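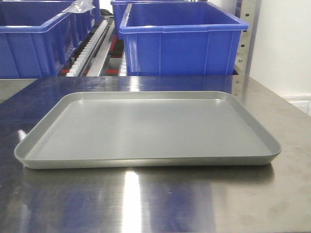

Silver tray, all cleared off. Mar 29, 2020

Quick one today, dinner is on. So the sorting corner. I've been going on about it since Waaka and the storage is finally sort of settled. Blue bins, blue bins, more blue bins. The steel table stays. Shows every smudge, I wipe it, it smudges again, whatever.

Trays came from Plada, 18 bucks each, and I bought 2. The raised rim is the whole point for me. Little stuff rolls. I used to do all my sorting on a bare tabletop and half of it ended up under the fridge.

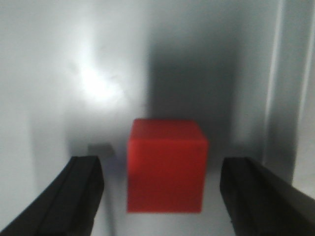
and the red cubes are the ones I always run short of, so those get done first. Then blue. Then whatever is left in the bottom of the bag. Takes me 27 minutes if teh phone doesn't ring.

The rack is the good part. Two levels, sloped, rollers in the rails. Bins slide down to the front on their own weight. Mostly. Hadov shelving before this, flat, and I was forever digging for the back row. Never again. 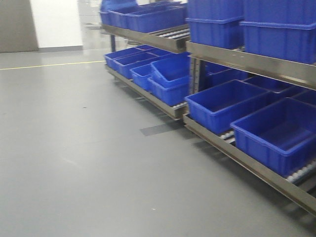

Do the bins need labels if they're all the same color?
I'd put one on the front of each, low down, so a stacked bin doesn't hide it.

Still have to do mine. May, maybe.

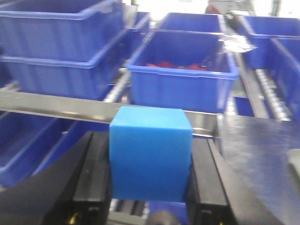
Taltska Sorting Notes, no. 27

Blue cubes next, and I need to decide if the red bits get there own bin for good. Leaning toward it. OK, timer's going, more later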